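학생 프로젝트 > 로봇공학 캡스톤 > 중간보고서
조회 1001 · 댓글 4 · 공유 7

침구 정리 동작의 시연 데이터 수집: 손으로 잡는 그리퍼를 사용한 방법과 기록

작성: Abhishek Sengar (대표 작성), Moushumi Kumarasinghe, Sem Dijkstra
지도: Alina Dumitrescu 교수님

1. 시작한 이유

우리 팀은 처음에 컵을 옮기는 작업을 주제로 생각했습니다. 그러나 선배 팀이 이미 비슷한 작업을 했고, 교수님께서 부드러운 물체를 다루는 쪽을 추천하셨습니다. 천은 모양이 계속 변하기 때문에 위치를 숫자로 정하기가 어렵습니다. 그래서 사람이 직접 동작을 보여 주고, 그 기록으로 정책을 학습시키는 모방 학습이 적당하다고 판단했습니다.

작업의 범위는 세 가지로 정했습니다. 매트리스 시트의 주름을 펴는 것, 작은 천을 접는 것, 접은 천을 정해진 자리에 놓는 것입니다. 베개와 이불은 이번 학기에 포함하지 않았습니다. 이불은 Sem이 한 번 제안했지만 두꺼운 천은 그리퍼가 잡는 힘이 부족하다는 의견이 있어서 다음으로 미루었습니다.

2. 장비와 장소

수집에는 양손에 하나씩 드는 그리퍼를 사용했습니다. 사람이 그리퍼를 들고 동작을 하면 손의 궤적과 집게가 열린 정도, 그리고 머리 쪽 카메라의 영상이 함께 저장됩니다. 로봇을 원격으로 조종하는 방법도 검토했습니다. 원격 조종은 로봇의 관절 값을 바로 얻는 장점이 있지만, 초보자가 천을 접으면 시간이 많이 걸립니다. 우리 팀에는 원격 조종에 익숙한 사람이 없으므로 손에 드는 방식을 선택했습니다.

장소는 Landach의 공동 실험 홀을 빌렸습니다. 홀의 안쪽에서는 다른 팀들이 자기 작업을 하고 있으며, 우리는 매트리스가 있는 구역을 오전 9시부터 사용했습니다. 기록 프로그램은 실험실에서 쓰는 Nasden을 그대로 썼고, 라벨을 붙이는 화면만 Moushumi가 수정했습니다. 설치에 대해서는 Senthil Bhat 조교님의 도움을 많이 받았습니다.

3. 수집 순서

하나의 시연은 다음의 순서로 진행합니다.

먼저 두 그리퍼를 시트 위에 내려놓고 시각을 맞춥니다. 두 그리퍼의 시계가 조금이라도 다르면 나중에 왼손과 오른손의 동작이 어긋납니다. 우리는 이것을 모르고 첫 번째 묶음을 전부 버렸습니다. 그 후에는 그리퍼를 들기 전에 반드시 화면에서 두 신호를 확인합니다.

다음에 시작 상태를 만듭니다. 시트의 주름과 천의 위치는 매번 다르게 합니다. 처음에는 각자 마음대로 바꾸었는데, 나중에 영상을 보니 세 사람 모두 천을 왼쪽에 두는 습관이 있었습니다. 이런 경우 모델이 천을 보지 않고 왼쪽으로만 움직일 위험이 있습니다. 그래서 Sem이 시작 위치를 무작위로 정해 주는 간단한 표를 만들었습니다.

그 다음에 동작을 합니다. 동작 중에는 말을 하지 않고, 실수를 해도 멈추지 않습니다. 실수한 후에 다시 잡는 동작도 학습에 도움이 된다고 교수님께서 설명하셨습니다. 다만 천이 바닥에 떨어진 경우에는 실패로 표시하고 끝냅니다.

마지막으로 그리퍼를 시트 위에 돌려놓고 저장을 누릅니다. 이 동작을 넣은 후에 시연의 끝을 자동으로 찾는 것이 쉬워졌습니다.

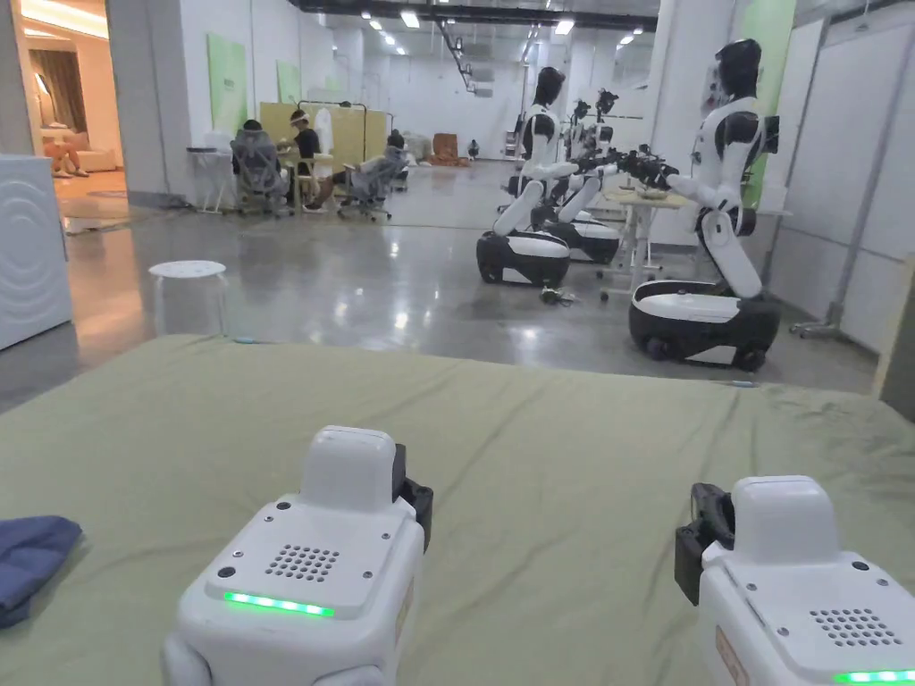
데이터 수집 · 현장 기록

매트리스에는 연한 녹색 시트를 씌우고, 접은 남색 천을 그 위에 둡니다. 색을 정할 때에 조금 토론이 있었습니다. Moushumi는 흰 시트가 집에서 더 흔하다고 말했고, 저는 그리퍼의 몸체가 흰색이기 때문에 영상에서 구별이 어려울 것을 걱정했습니다. 결국 녹색으로 시작하고, 흰 시트는 시험용 데이터에만 쓰기로 했습니다.

조명도 생각보다 중요했습니다. 홀의 천장등이 광택이 있는 바닥에 반사되어, 카메라의 방향에 따라 화면의 밝기가 변합니다. 노출을 자동으로 두면 같은 녹색이 시연마다 다르게 보였습니다. 우리는 노출을 고정하고, 매일 첫 시연 전에 색상표를 한 번 촬영하는 것으로 규칙을 바꾸었습니다.

배경에 대한 문제도 있습니다. 머리 쪽 카메라는 시야가 넓어서 매트리스 뒤의 홀이 화면에 많이 들어옵니다. 바퀴 달린 받침 위의 휴머노이드 로봇들과 앉아 있는 사람들까지 보입니다. 배경을 잘라 내고 학습한 것과 그대로 학습한 것, 이렇게 2가지 조건을 비교할 계획입니다. 저는 그대로 두는 쪽이 실제 환경에 강할 것이라고 예상하지만, 아직 결과는 없습니다. 영상을 외부에 공개할 때에는 사람의 얼굴을 가리는 처리를 먼저 합니다.

4. 품질 검사

저장된 시연은 촬영한 사람이 아닌 다른 팀원이 확인합니다. 자기가 찍은 시연은 좋게 보는 경향이 있다는 것을 우리도 경험했습니다. 확인하는 항목은 두 그리퍼의 신호가 모두 있는가, 손이 화면 밖으로 오래 나가지 않았는가, 라벨이 동작과 일치하는가입니다.

가장 많이 발견된 문제는 라벨의 경계였습니다. 예를 들어 "접기"가 끝나고 "놓기"가 시작되는 순간을 저는 천을 들어 올릴 때로 보았고, Sem은 손이 이동하기 시작할 때로 보았습니다. 회의를 두 번 한 후에 집게가 닫히고 천이 시트에서 떨어지는 순간으로 통일했습니다. 이미 끝난 라벨도 이 기준으로 다시 고쳤으며, 이 일에 3월의 많은 시간을 사용했습니다.

5. 어려웠던 점

그리퍼를 오래 들면 손목이 아픕니다. 피곤하면 동작이 짧고 거칠어지고, 이것이 데이터에 그대로 남습니다. 지금은 한 사람이 시연을 7번 하면 다음 사람과 교대합니다. 교대할 때마다 손의 크기에 맞게 끈을 다시 조절해야 하는 것은 조금 불편합니다.

또 하나는 시트의 모서리입니다. 매트리스의 먼 쪽 모서리를 펴려면 몸을 많이 숙여야 하고, 그때 카메라가 시트만 보게 됩니다. 이 부분의 영상은 거의 녹색뿐이라서 위치를 추정하는 프로그램이 자주 실패했습니다. Senthil 조교님은 모서리 근처에 무늬가 있는 스티커를 붙이는 방법을 알려 주셨습니다. 시험해 보니 실패가 줄었지만, 모델이 스티커에 의존할 가능성이 있어서 아직 결정하지 못했습니다.

6. 다음 계획

기말까지 흰 시트의 시험용 데이터를 모으고, 배경 조건을 비교하는 학습을 끝내려고 합니다. 학습된 정책을 로봇 팔에서 실행하는 것은 홀의 예약이 가능한 시간에 따라 결정됩니다. 그리퍼의 집게와 로봇 쪽 집게의 길이가 같은지도 그 전에 다시 측정할 예정입니다. 라벨 기준 문서는 팀 폴더에 있으며, 수정 의견은 Moushumi에게 보내 주시기 바랍니다.

태그: 모방학습, 양손조작, 데이터수집, 천다루기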